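Home Stories Archive Submissions About

The Wreath Order

The order was for 180 boxwood wreaths, fourteen-inch frame, delivered to the Crabtree hotel before the July wedding season closed. Leanne Treloar read the sheet twice and pinned it over the bench. A fourteen-inch frame takes 8 bundles if the bundles are full and more if they are thin. The boxwood from Dratham had come in thin.

She worked out the wire first. Paddle wire, 22 gauge, green. One spool covered a wreath and part of the next. The storeroom held enough to start and no more. She wrote the shortfall on a card and put the card in Roland Horrocks's tray, where he would find it at four.

Roland found it at three-thirty.

"You're wrapping too many times," he said. "Three turns per bundle. You do five."

"Three turns drops leaves."

"By the second week. The hotel changes them after ten days."

She cut a length of stem to six inches, stripped the bottom two, and laid it against four others. She held the bundle to the frame and wrapped it five times. He watched the wire go around and went back to the office.
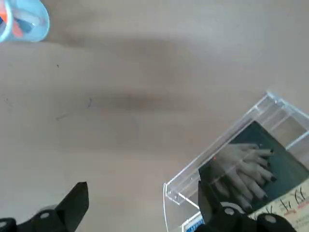
Zulkifli Liem came in at five to run the soaking tank. The tank was his. He kept the glycerin at one part to two of warm water and logged the temperature on the hour. Stems went in with the ends crushed and stayed until the color turned at the leaf edge. Boxwood treated this way would bend for months. Untreated, it went brittle, and the hotel would call.

"How many turns?" he asked.

"Five."

He nodded and wrote down the temperature.

They worked until the light over the yard went off on its timer. By then she had a row of finished wreaths on the wall pegs, each hung with the join at the bottom, where the bow would cover it. Zulkifli took one down and shook it over a sheet of newspaper. Two leaves fell. He took down one of Roland's, made that morning as a sample, and shook it the same way. He folded the newspaper over what came off and set it in Roland's tray, on top of the card.

In the morning the newspaper was gone. The card was still there. Under her figure for the wire, Roland had crossed out the number of spools and written a larger one, and beside it the name of the supplier, Bravex, and the word "today."

Leanne filled her bucket, set the cutters on the left side of the bench, and started on the next frame.

Contact | Copyright Birell Stories | Back to top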